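Can a machine put the dishes away yet?

Sunday, April 29, 2018

My sister asked me last week when she could buy something that would empty the dishwasher. She has three kids and a job with early shifts, so it was a serious question. I said not this year and not next year, and she said that was what I told her the last time. So I thought I would write down what I think the real state of things is, and then I can send her the link.

I should say where I stand. I worked for nine years in a small shop that made shelving and display fixtures, first on the floor and then doing the scheduling. We had one robot, a welding arm, and it was good at its job. It made the same corner joint all day. A person loaded the tubes into the fixture, pressed the button, and took the finished part out. The loading and the taking out were never automated while I was there. We got a quote for it once and put it in a drawer.

That is still about how things are. The part of the work that looks hard to a visitor, the welding, was solved a long time ago. The part that looks like nothing, picking up a tube that is lying a little crooked in a bin, is where the trouble is.

What a house asks for

A house is worse than a shop. In the shop the bins stay where they are. At home the chair has moved, there is a bag on the counter, and the mugs are five different shapes because two of them came from an aunt. A robot vacuum gets around this by hardly touching anything. It rolls along the floor and bumps and turns. We have had one for two years and I like it, but it eats phone chargers, so I still have to walk through the room first and pick things up.

Dishwashers and washing machines get around it another way. We bring the stuff to them and take it away again. If you add up the time, the chore that is left is mostly carrying, sorting and placing. My mother's wash day was a lot harder than mine, so I am not complaining, but the hands are still ours.

Folding is the one everyone talks about. I have watched plenty of clips of machines folding towels. Look at the clock in the corner if there is one, because many are sped up. A towel is also the easy case. I would like to see a fitted sheet.

Racks and shelves

The job I keep coming back to is the plain rack. Dish rack, shoe rack, the tray where you drop the mail. Rónán Ní Bhriain, who ran our second shift and now does maintenance at Deltbridge, thinks racks will come before laundry, and I agree with him. A metal rack doesn't change shape when you touch it. The posts are where they were yesterday. What makes it difficult is the room between them. You have to get the fingers in past a post, set the thing down on the base, let go, and come back out without hooking a rail. I used to do it with a box of brackets in each hand and never gave it a thought, apart from the skinned knuckles.

With two grippers there is the other one to keep clear of as well. Two-finger hands are what most of these setups use, and they are wide compared to a person's fingers.

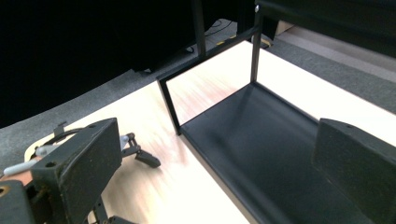

What I would tell my sister

Buy a second cutlery basket. That is my real advice for now. Load one while the other is still full of clean forks, and you save yourself a few minutes in the morning.

On the bigger question, I think shops will get there first, for the boring reason that a shop can pay for it and can keep the floor clear. Somebody will sell a machine that takes parts off a rack and puts them on another rack, and it will be slow, and it will run all night so slow won't matter. Homes come after that. I would want to see one put away a whole load at the kitchen counter of someone who doesn't work for the company, with no cuts in the video and the odd mugs left in.

I'm going to visit Rónán in May and he has promised to show me the line they have now. If I learn anything that changes my mind I will put it up on the blog. Comments are open – if you have a machine at work that does the loading part well, I would like to hear what it cost and how often it stops.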